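Week 6 handout: How a budget speech becomes a spending law
Public Policy 188, Varnach College
Instructor: Mi-kyung Kang

Read this before section. It covers the first half of the Clidside case. The second half, on price controls, comes next week.

1. Where we left off

Last week we looked at the annual address as a political document. The head of government stands up, names a few problems and promises to fix them. None of that spends any money. Between the speech and the first payment there are several stages, and a promise can shrink or disappear at each one.

2. The stages in order

The executive sends a draft budget to the legislature. In the Clidside case the draft was 2180 pages long, and members had 32 days to read it before the first hearing. Most offices read only the chapters that touched their own districts.

The lower chamber holds hearings by department. Secretaries appear and defend their figures. Members can move money between items, but in this system they can't raise the overall total. Keep that rule in mind. It explains most of the bargaining that follows.

The upper chamber then does its own review. When the two versions differ, a joint panel writes a single text. These meetings are usually closed, and the minutes are often thin.

The executive signs the bill and may strike out single lines – the item veto. A vetoed line can be restored by a two-thirds vote in each chamber, though this rarely happens. 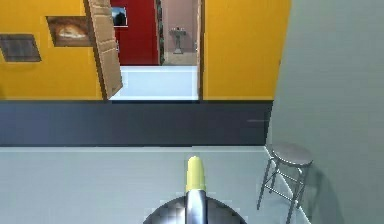
3. Authorized and released

Students mix these up every year, so go slowly here. An appropriation is permission to spend. A release is the order that lets an agency draw on that permission. An agency may have a full appropriation in law and still be waiting for its release in October.

In Clidside the members filed 1623 amendments to the draft. Grajales, who led the minority bloc, put most of his effort into farm credit and school meals. He won both items in the joint text. The farm credit money was released late and only in part, and he spent the next session asking why.

4. Reading the Lustidell memo

The Lustidell memo is in your packet. It was written by the legislature's own budget office and dated Jun 8, 2018. Look at the second table first. It sets the amount promised in the speech beside the amount in the signed law and the amount released.

Note which rows have a blank in the last column. A blank means no figure was reported. It doesn't mean zero.

The author is careful about cause. She shows that the gap was widest in capital projects, but she does not say who was responsible for it.

5. For section

Bring a one-page answer to the following. Pick one promise from the address and trace it through the stages in part 2. At which stage did it change most, and who had the power to change it? Cite the memo by table and row.

Terms to know: item veto, joint panel, appropriation, release, continuing budget. The last one is in chapter 4 of the textbook and will be on the midterm.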